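Plakance Screw-Top Storage Jar, reviewed
November 13, 2018

I have been meaning to write up these jars since June, when I bought 4 of them from the Stilstead catalog to replace the sad collection of bags and clips living in my pantry. I'm slow with reviews, I know, but I like to live with a thing for a while before I go telling other people to spend money on it (and my sister-in-law has been asking me every single time she visits).

The first thing I should say is that we have a tile floor in our kitchen, and tile is not kind to glass. I lost three of my old Osman jars to it over the years, so a good grip matters to me more than it might to somebody with carpet or soft vinyl underfoot.

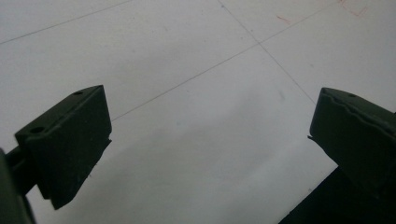

Can you hold the jar in one hand while you unscrew the lid?
With average hands, it's easy enough when everything is dry. The sides are straight and smooth, so if you've been handling butter or oil, wipe your fingers first.

On to the lid, which is the part I've grown fondest of! It's a soft cream color, much nicer to look at on an open shelf than the shiny metal ones, and the raised rim gives your fingertips something to work against. Mine go on without any fuss and I've never had one jam, though you do need to start it level or it will ride up crooked on the threads.

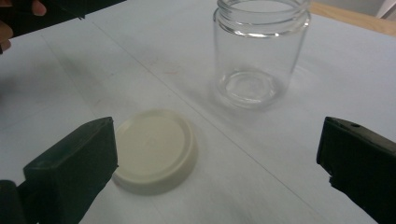
I keep rice in one, lentils in another, and the other two change with the season. Each holds a 400 gram bag of lentils with a little room left over, and a regular measuring cup won't fit through the neck, so I pour or use a long spoon. Washing is simple too, except right down at the base, where a bottle brush helps.

My one real grumble is that spare lids are only sold in packs of 3 through the Wirnside store, and I only wanted the one. Still, I'd buy the jars again, and I've already put two more on my list for flour and oats.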